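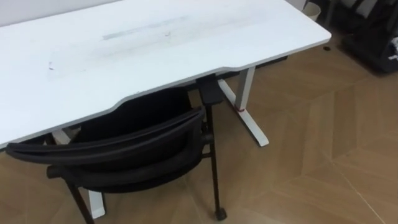 Weißer Schreibtisch mit geschwungener Vorderkante, der Stuhl ist untergeschoben.

Matte weiße Tischplatten gelten als pflegeleicht. Ich halte das für einen Irrtum der Beschaffung. Graue Schlieren und kleine Flecken fallen auf Weiß stärker auf als auf jedem mittleren Grau, und wer sie trocken abreibt, verteilt sie meist nur. Oddur Þorgeirsson hat bei Branow 17 Arbeitsplätze ausgestattet und würde heute Grau bestellen. Ich auch.

Die eingezogene Kante ist dagegen sinnvoll: Der Sitzende rückt näher an die Fläche, die Unterarme liegen auf. 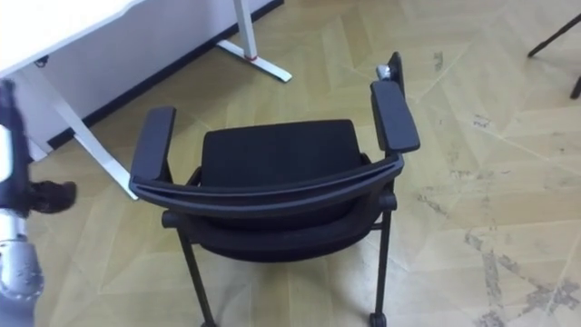
Armlehnen und Rollen

Armlehnen taugen nur, wenn sie zur Tischhöhe passen. Fünf Minuten Einstellung pro Platz reichen – sie unterbleiben fast immer. Auf glattem Boden gehören außerdem weiche Rollen unter den Stuhl. Der Aufpreis lag bei Trastel zuletzt bei 20 Euro je Satz.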